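Bimanual pillow task: planner keeps regrasping

toan_dam
Zernero planner, August build. It regrasps at every corner error over 7 mm.
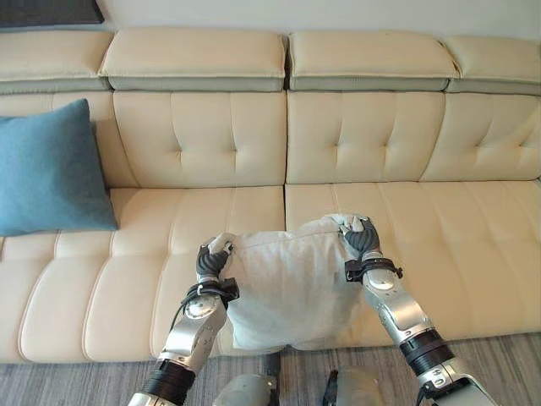 Log has 3,884 replans in 118 episodes. Raising the threshold didn't help.

kieucao
Your cost term is wrong. Drop the corner error and track the centroid.

thangvi
Disagree. Centroid says nothing about yaw.

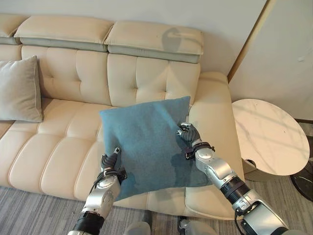 I'd check the segmentation mask first. With a hand on each side of the blue pillow, the fingers cover part of the outline and the corner fit jumps.

kieucao
Then mask the hands out.

toan_dam
Already do. Will try a filter tonight.

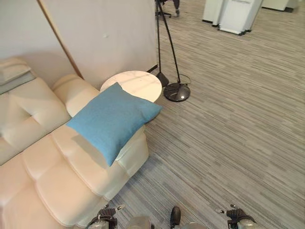

Blue cushion against the armrest, hands down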